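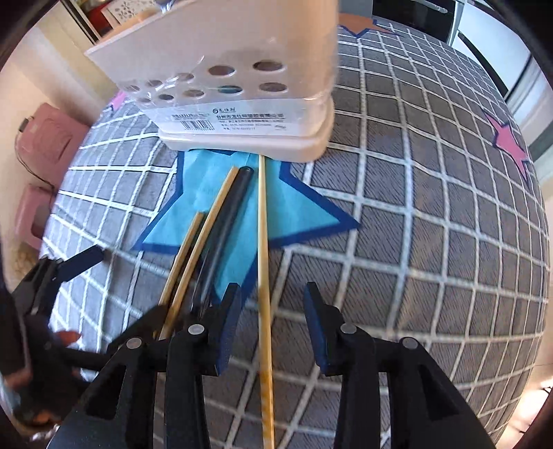 招募：餐具归位参加者（筷子、勺子，以及说不清该放哪儿的那些）

Vamareck 正在找愿意坐下来收拾筷子的人。活儿听上去很小，做起来也确实不大，就是把散在桌面上的筷子、签子、勺子放回筷笼里，再告诉我们您为什么那样放。招的是普通住户，家里有厨房、抽屉里有一格专门收容来历不明小物件的，尤其欢迎。

起因说来不太体面。去年我们编一本讲家庭收纳的小册子，写到筷笼这一页卡住了。编辑部里有人坚持筷子头朝上，有人坚持头朝下，还有一位主张平放，理由是她外婆平放。三派各自写了一稿，语气一稿比一稿硬。最后决定去看看别人家到底怎么弄，于是有了这则招募。

参加者要做的事

每人来一次，全程90分钟，中间可以喝茶。桌上铺着布，东西随意摊开，您按自己的习惯收。有带圆孔的筷笼，也有带长条缝的，用哪个随您。收完以后我们会把东西重新弄乱，请您再收一遍，这回边收边说话。说什么都行，抱怨也算数据。

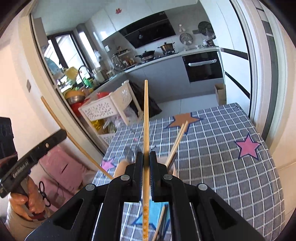

星星桌布上的筷子，门框后面就是灶台。

题目里没有陷阱，也没有标准答案。长短不齐的筷子要不要硬凑成一双，带花的和不带花的能不能住在一起，细签子算餐具还是算工具，全由您裁定。有人会把长的勺子放在最里面，有人干脆哪里空就往哪里插，两种我们都想看。唯一的请求是别为了显得勤快而临时改习惯。您在家里是插一把就走的人，来这儿也请插一把就走。

我们想找什么样的人

年满十八岁，平时自己洗碗或者至少自己收碗。左撇子优先，小册子上一版被左撇子读者批评过，批评得有道理。做饭水平不限。专业收纳师也可以报名，但请做好心理准备，同桌的人可能会当着您的面把勺子头朝下插进去。

两个人可以结伴来，夫妻、室友、母女都行，各收各的，收完再互相看。试做的时候，这一段花的时间总比预计的长，通常卡在“你在家不是这么放的”这一句上。 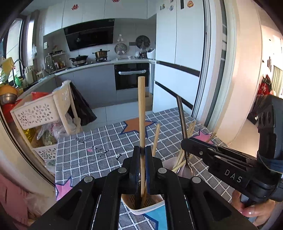

Refugio Palacios 参加过试做，回信里抱怨说，筷笼这东西的毛病全在底下，孔再多也会积水，插得整齐有什么用，还不如问问大家多久洗一次。他又补了一句，自己家那只从一月起就没洗过，希望匿名处理。

匿名的要求我们后来又问了一次，他说算了，写上吧，也好督促自己。他的问题已经加进了问卷，排在最后一页。填与不填，请自便。问卷上还有几道别的题：筷子洗完是先晾还是直接进笼，新买的筷笼标签撕不撕，外面那层薄膜打算留到什么时候。关于薄膜，编辑部内部也分成了两派，暂不公布人数。

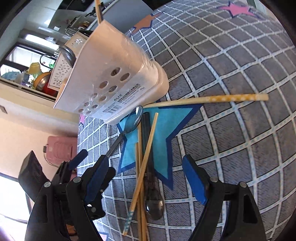

收纳习惯这种事，问是问不出来的。您去问，十家有九家会说自己家很整齐。得让手先动起来，嘴才会跟着说实话。所以我们不收只填问卷的报名，请一定到场。场地在 Stovcombe 的一处住家，有桌子，有灶台，进门请换鞋，拖鞋我们备着，尺码偏大，介意的话自带。

报酬和杂事

每位参加者有一份酬金，当场给，金额在确认信里写明。交通费凭票另算，停车费也算，罚单不算。小册子印出来以后每人寄一本，您的名字要不要出现在致谢里，签到时勾一下就行。

本轮名额15人，招满为止。没排上的会留在候补名单里，有人临时来不了就打电话给您，电话可能打得很突然。

来的时候不用带餐具。如果您家里有一只用了多年、舍不得扔又说不出好在哪里的筷笼，倒是很想请您带来，收拾完可以摆在桌上聊几句，聊完原样带回。我们保证不替您洗，也不替您扔。

请不要带的东西：电动打蛋器（上回有人带了，桌上没有它的位置，大家争了很久），以及任何需要我们帮忙保管的刀。

报名方式

写一封短信给 Nazar Tkachenko，信里请写明：称呼，联系电话，惯用手，家里几口人吃饭，您的筷子头朝上还是朝下。最后一项写“看心情”也可以。地址写 Stovcombe，Vamareck 编辑部收，亲自送来也行，门口有信箱，投信口有点紧，请用力。

报名截止到2026年5月4日。收到信以后，Apolinar Villaseñor 会打电话跟您定时间，他说话慢，请别提前挂断。需要改期的，提前两天说一声就好。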